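Moving house with a piano

Print | E-mail this to a friend

10/06/2020

We moved the piano in May. I said I would write down how it went, as three people have asked me and I keep giving a shorter version each time.

The piano is a Partington upright that belonged to my aunt. It has been in the family since before I was born and it has never been a very good one. The bottom octave is muddy, two of the hammers stick when the weather is damp, and somebody once stood a plant on the lid and left a ring. I learned on it, badly, and then it sat in my parents' dining room until they wanted the room back. I took it because I had a ground floor flat with a wide front door. Now I have a first floor flat with a narrow one.

I rang round for quotes. General removal firms mostly don't want a piano, or they will take it but only to the front step. The first firm I spoke to wanted to know the weight, which I didn't have. The second asked for photographs of every turn on the stairs, and that turned out to be the right question, so I went with them. They charged £335 for the piano alone. The rest of our things went in a hired van that we drove ourselves over two days.

If you are doing this, measure the stairs before you do anything else. I don't mean the width of the treads. Measure from the wall to the inside of the banister, and then measure the landing corner to corner, and the height above the landing if there is a sloping ceiling. I had measured the piano at its widest point and the stairs at their widest point, and I was pleased with myself. The man who came to look took one measurement on the half landing and said the banister would have to come off.

Taking a banister off is easier than it sounds. Ours was held with long screws under wooden plugs, and the plugs came out with a chisel. Putting it back took longer. One of the plugs split and I have filled the hole with something from a tube that doesn't match. The landlord has seen it and says it is fine.

On the day itself three men came at eight with straps, blankets and a low trolley. They took off the front panels and the lid, wrapped them separately and put them in the cab of the lorry. The keys were covered with a folded sheet and taped down. Then they stood it on its end, which I could not watch, so I went and made tea that they did not have time to drink. It was on the lorry in less than half an hour.

Getting it up at the other end was slower. There was a good deal of stopping on the half landing and some discussion. One of them took the skin off a knuckle on the wallpaper, which is the rough kind. But it went up, and round, and in, and they had the panels back on before lunch.

I then made the mistake of playing it. Everyone had told me to leave it to settle for a few weeks before having it tuned, and I knew it would be out, but I wasn't ready for how far out. Middle C was bearable. Anything above it sounded like a pub in a film. I closed the lid and unpacked the kitchen.

Tayla Gilchrist, who lives below us, came up on the second evening to introduce herself and to ask whether it was a real one. I thought this was the start of a complaint. She used to play the clarinet at school and wanted to know if I had any duets. I have agreed not to play after eight, which was her only request, and I have put a square of thick carpet under each castor. The carpet came from the offcuts bin at the shop on the corner and cost £20, more than I thought offcuts should.

The tuner is booked. His charge is reasonable, but he has warned me he may need to bring the whole thing up in stages and come back a second time. He also asked about the heating. There is a radiator on the only wall long enough for the piano, so it now stands across the corner by the window with its back to the room. It looks odd. I have hung a blanket over the back and I am getting used to it.

I did look into selling it before we moved. A dealer told me over the phone that he gets offered several like it every week and could not give me anything for it. A new upright of the same size, a plain Gerkier in black, was £1,570 in the showroom window, and the digital ones start at a good deal less. On paper it made no sense to pay to move ours. My brother said so more than once. He thinks anything that can't be lifted by one person should be left where it is. 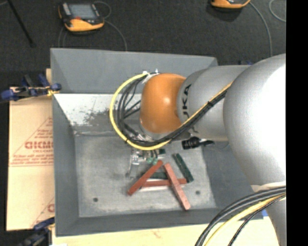
Robot arm over a bin of blocks.

I have been trying to get back into the habit of playing for twenty minutes in the morning before work. So far it has been scales, mostly, and the first page of a slow waltz I used to know. The left hand has gone. It was never strong, but I used to be able to do the jumps in the waltz without looking and now I have to stop and find them. The book I learned from is in one of the boxes still taped up in the hall. I know it is there because I packed it last, on top of the saucepans, and wrote "music / pans" on the side.

A few other things, for anyone planning the same move. Take the music out of the stool before they carry it. Ours had a broken hinge and shed paper all the way down the path. Lock the lid if you have the key, and if you have no key use a soft strap, as tape will lift the polish. Ask the movers if their insurance covers the stairs as well as the piano. Ours did, though only up to a limit, and I had to ask twice to be told what it was. And tell the neighbours at both ends. The old ones were very good about the lorry blocking the road and the new ones had moved a car without being asked.

The tuner comes a week after next. I will add a note at the bottom when he has been.

Print | E-mail this to a friend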